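Triltley Gripper Pad Kit, Revision 2
Replacement fingertip pads for two-finger grippers

Sold by Workau. Supplied as a matched pair with screws and a fitting sheet.

Overview

Revision 2 replaces the original Triltley pads, which were withdrawn in August after reports of dropped parts. The fault was in the bonding between pad and backing plate. After long runs the pad could creep forward, so the gripper reported a closed grip while holding a light part by one edge. Small, soft or uneven parts were dropped most often. If you still have Revision 1 pads fitted, stop using them and read the exchange section below.

What went wrong with Revision 1

The first report came from Sylvie Cormier at the Clurnonwood test bench, where a pick-and-place job onto a round lid began missing after 34 hours of running. The arm did not stop, and no fault code was logged. Roald Skjelbred repeated the job with new pads and then with worn ones, and only the worn pads slipped. The job uses a small white block, a green plastic lid and a dark gray mat taped down at the corners.
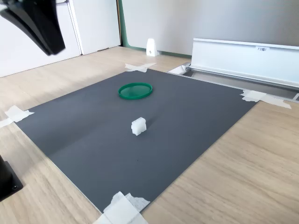
What has changed

The pad is now held by a molded lip as well as adhesive. The backing plate has a second screw hole, and the pad surface is slightly softer. Finger length and width are the same as before, so saved positions do not need to be taught again. Grip force settings may need to come down a little – start at 28 N and go up only if parts slip.

The controller update released with the kit adds a grip check after each lift. If the fingers close further than expected, the arm holds its position and shows a warning. The check is off by default on older controllers and has to be switched on under Gripper Settings.

Checking a fitted pair

Run the lid placement job at low speed for 60 cycles with the grip check on. The block should end up on the lid each time. Keep hands off the mat while the arm is powered, including during a warning hold, as the fingers can open without notice when the warning is cleared.

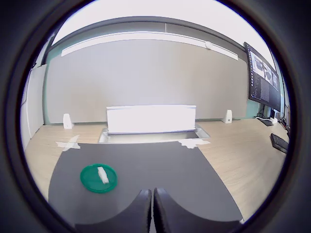
Any warning during the check means the pads should come off and be fitted again. Clean the backing plates with alcohol first and let them dry. A second warning after refitting is treated as a faulty pair and we will replace it.

Exchange

Revision 1 pads are exchanged free of charge, used or unused. Send the pads only, not the fingers. Orders from the Inthanon warehouse are handled by Amnuay Sukprasert, all others by Soon-im Kang. Please include the controller version and the hours run, if known.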